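Support > Stindico stage monitoring > Set-up guide > 4. Wireless in-ear receivers

4. Setting up the receivers before a show

Read section 3 (antenna placement) first. The Stindico transmitter must be mounted in the rack and switched off when you start.

4.1 Pairing

1. Switch on the transmitter and wait for the channel display to stop flashing.
2. Press SCAN. The unit lists the clear frequencies for the venue.
3. Assign one frequency to each performer. Up to 4 receivers can share a transmitter.
4. Hold the receiver against the SYNC window until the light turns green.
5. Write the performer's name on the receiver label.

Note: Scan again once the house lighting and video walls are on. A scan made in an empty hall at 11 in the morning may not hold at show time.

4.2 Setting levels

1. Turn the receiver volume fully down before the performer puts the earphones in.
2. Send the vocal channel only, at line level.
3. Raise the volume until the singer can hear pitch clearly, then add drums and bass.
4. Set the limiter. The factory setting is suitable for most singers.

Caution: Never unplug a live input while earphones are being worn. Mute the channel first.

4.3 Storing packs between sets

Receivers should be switched off and returned to the side-stage table as soon as the set ends. Give each act its own open bin and keep drinks out of it. Clear plastic is the easiest to check from a distance: two transparent bottles with black caps show plainly through the walls of one, while a frosted yellow-green bin hides more of what it holds. Coil earphone cables loosely and do not wrap them round the pack.

Related items
Brider belt pack: replacing the clip
Aguirre antenna combiner: rack fitting
Makar earphones: cleaning and spare tips
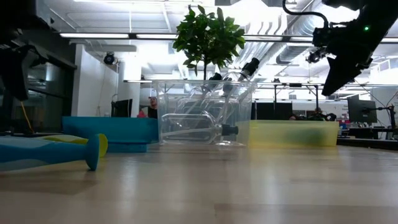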